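Collecting Demonstrations Inside Desktop Computers: Notes from the Second Round

Posted in December. Filed under: Data collection, Onadby

The second round of recording for the Onadby set closed this month. The purpose of this post is to set down how the work was organized and which rules changed, as several readers have written to ask about the move from the tabletop tasks to the open computer cases.

The target for the round was 2000 accepted demonstrations, divided among the memory, cable and bracket tasks. Each demonstration is a single attempt at a single task, performed by an operator who guides the arm by hand control from start to finish. Attempts that are abandoned are kept in a separate folder and labeled as such. They are not deleted, and I would ask anyone who works with the set to leave that folder in place.

Sessions were limited to 40 demonstrations per operator. In the first round there was no limit, and the later recordings in a long session showed shorter approaches and harder contact than the early ones. A model trained on them would learn both styles without any means of telling them apart. Under the present rule an operator stops at the limit, signs the session sheet, and does not return to the same case until the following session.

The cases themselves were obtained through Barredo, a local dealer in retired office equipment. They were selected for variety in board layout and cable routing. Before a case enters the rotation it is disconnected from power, inspected for sharp edges, and entered in the Potura log, which is the plain spreadsheet I have used since the beginning of the project.
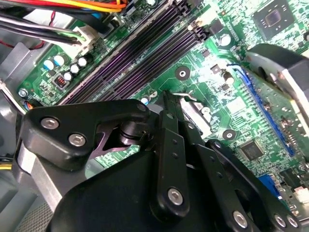

Why are the cables left in the case during recording?

A model that has only seen a cleared board will tend to fail when it meets a cluttered one. Leaving the cables in place gives it examples of how an operator chooses a path around them, and those examples are difficult to produce afterward by any other method.

Cable positions are changed between blocks. The operator moves the loose bundles by hand, closes the log entry for the old arrangement and opens a new one. The case is also turned on the bench so that the approach does not always come from the same side. Lighting was left alone in the first round, and this was an error. Bare metal and solder return a strong glare at certain angles, and the first model treated the glare as a landmark. The lamp is now moved whenever the case is turned.

Review is carried out in 2 passes. The first checks that the recording is complete and that the joint readings and the video agree in time. The second is a judgment of quality: whether the contact was gentle, whether the task was finished, and whether the written instruction matches what was done. A demonstration that fails the second pass may be relabeled if the motion was sound and only the instruction was wrong.

The written instructions have been revised as well. Operators previously chose their own wording, and the results ranged from a single word to a full paragraph. Each instruction is now one sentence naming the part and the action. Spelling is checked against the Erer word list, which was extended to include the names of the parts found inside a desktop case.

Two matters remain open. The bracket task has fewer accepted demonstrations than the others, and additional sessions will be scheduled to correct the balance. The second matter is fingertip wear, which is at present noted only when an operator happens to notice it. A wear entry will be added to the session sheet before the next round begins.

Corrections to the published task list may be sent through the contact page.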